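Hedge report, Urstead Garden Club

The boxwood along the Medport Road side has had its haircut, and opinions are divided. Zulema Godoy thinks it looks smart. Deming Xu thinks it looks like a loaf.
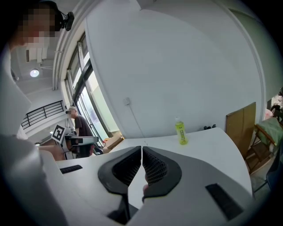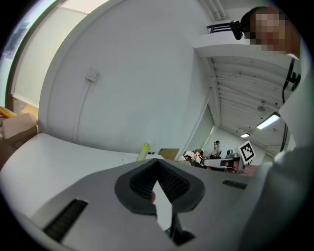
On to the privet, all 40 feet of it, which was planted by people who believed privet stays where you put it. It has now reached the bike rack and shows an interest in the parking lot. We cut it hard in May and it took this as encouragement.

Hongmei Liang would like to replace the worst stretch with inkberry – native, evergreen, fairly polite – and has priced the plants at $327, delivery included. The club has $200. If you have an inkberry you've fallen out with, please call her.

The next work morning is Sat 13 July, starting at 8. Bring gloves and loppers. Shaohua Lu will bring the good ladder, and would like last year's bad ladder returned by whoever has it.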